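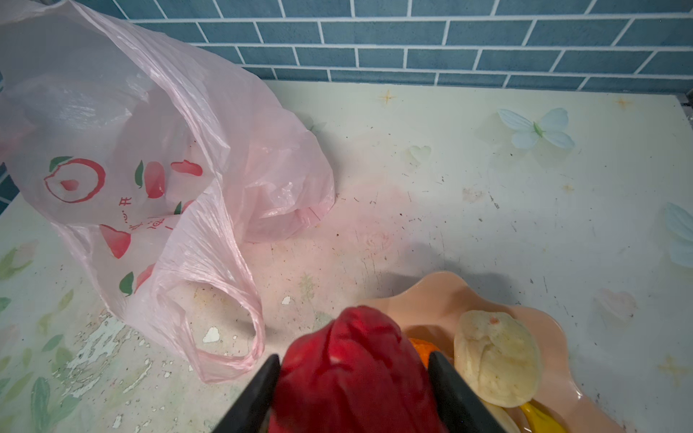

One user of the first Monura release wrote that the bag labels were harder to work with than the produce labels, and asked for a single rule on when a bag counts as open. The rule has been added under Bag state. The old labels were revised to match it in November.

Monura Bagged Produce, data card

Summary
Monura is a set of labels for groceries in and around shopping bags. It covers loose produce, produce inside a bag, and bags lying on a surface. It was put together at Morkusitz and is maintained by Stondico. The set has 700 labeled images and 27 item classes. Bags have their own classes and are not part of the 27.

Item labels
Each visible item gets one label. Fruit and vegetables are labeled by kind if the kind can be told from shape and color. Otherwise the label is the color plus the word "item", such as "yellow item". Toy produce and real produce share the same classes. Bread goes under "bakery, round" or "bakery, other". Plates and mats are support surfaces and get no item label.
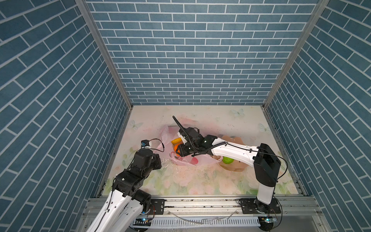 Does an item have to be fully inside the bag to be labeled "in bag"?
Half is enough. An item with less than half of its outline past the bag opening is labeled "at opening".

Bag material
Two values are used: film and paper. Film covers thin plastic carrier bags, tinted or clear, printed or plain. Paper covers brown bags with or without handles. A bag lying flat keeps its material value. Handle loops belong to the bag outline, even where a loop is stretched or twisted into a cord.

Bag state
A bag is open if an item could pass through its mouth without the film or paper being moved first. It is partly open if the mouth can be found but a fold lies across it. All other bags are closed. Creases along the side of a bag have no effect on the value,

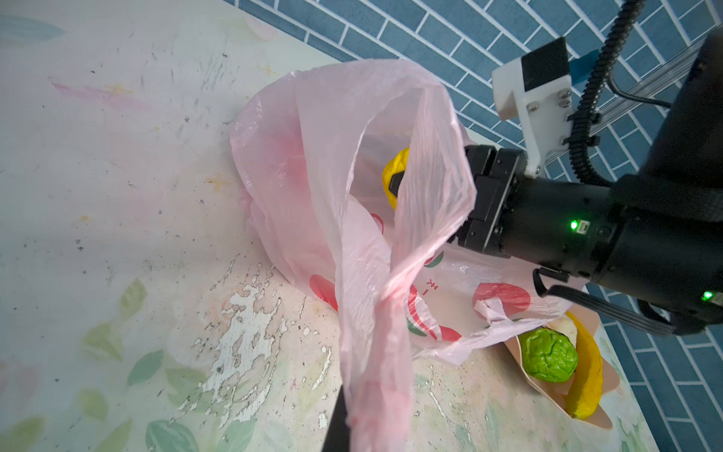
and neither does print. Logos, fruit drawings and lettering on a bag are never labeled as items. In the first release, 19 printed fruits had been given item labels by mistake. These have been removed.

Items seen through film
An item behind translucent film is labeled if its color and at least part of its outline show. The flag "through film" is set to 1. Draw the outline only as far as it can be followed, and stop at a crease that hides the rest. Small dark marks on an item are ignored.

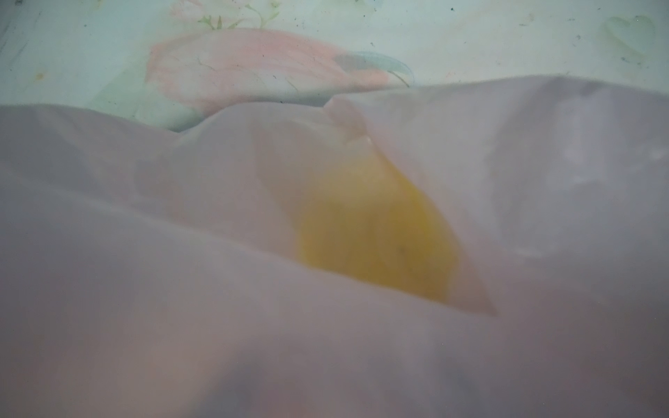
Known limits
Pale produce behind pale film is underlabeled. Crumbs and worn spots on printed surfaces are sometimes outlined as items, mostly in the older labels. The Després kitchen list uses different names for citrus, and the mapping file does not yet cover them.

Files
labels.csv: one row per item
bags.csv: one row per bag, with material and state
mapping.csv: class names, old and new

Changes
Second release: bag state rule added, printed fruit removed, "at opening" split from "in bag".
First release: 700 images, item and bag labels.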